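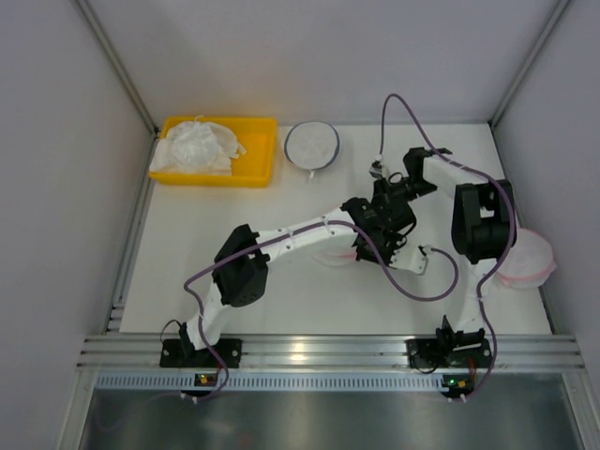

Table on Wednesday, 14.20. Yellow tray at left with the white material, blue-rimmed round one next to it, cloudy one with the pinkish-red band at right.

Continue from the last page. I wanted to settle how we keep the thin white stuff between the sorting rounds, as each person was doing it in his own way and the records from November do not agree with each other.

What goes where (valid from today, please do not change without writing it here):
Yellow tray: material that has been handled and is waiting to be looked at. It may be crumpled, I do not mind. But it should stay inside the sides. In the picture it already hangs a little over the left rim, and this is how pieces get lost on the table.
Blue rim: material set apart for the next round.
Pinkish-red band: spare, keep it near the right wall.

I asked Fitzgerald Park if we could fold the pieces before they go in the tray. He tried with 13 pieces from the Rormont roll. The folds opened again by themselves after the lid of the storage box was removed, so the work was for nothing. He thinks the material from Šimkus would hold a fold better, it is a bit stiffer. I have not checked this. To do.

Static is still the main trouble. In the morning the pieces stick to each other and to the fingers, and when I lift one I get two or three. After lunch it was better, but I also opened the door to the corridor, so I changed two things at once and cannot say which one helped. Next time only the door.

Cutting: we have 200 pieces cut from the Rormont roll, of them six are spoiled (torn at the corner, all from the end of the roll). I put the spoiled ones in the envelope behind this notebook. Do not throw them, I want to compare the corners with the next roll.

The Rallow scissors pull the edge. The Stoseck knife with the steel ruler is slower but it gives a clean edge, so I would prefer that we use only the knife. If somebody needs the scissors for tape it is fine, but then please clean off the glue.

Tray depth. The sides of the yellow one are low and I begin to think it is the wrong shape for this. A full load stands higher than I would like, and pressing it down makes creases which then count as damage in the table of Fitzgerald. Two possibilities: put less in it, or find a deeper tray with the same base. I prefer the first because it costs nothing. Tried half load at 15.45, it was easier to take out one piece at a time, but the round took longer as I had to fill twice.

Also, the labels. I wrote them in pencil on the masking tape and after a few days one cannot read them. Use the black marker from the drawer.

Open:
door closed / door open, same hour of the day
fold test with Šimkus
ask Fitzgerald where he noted the weights of the first batch, I find only the second one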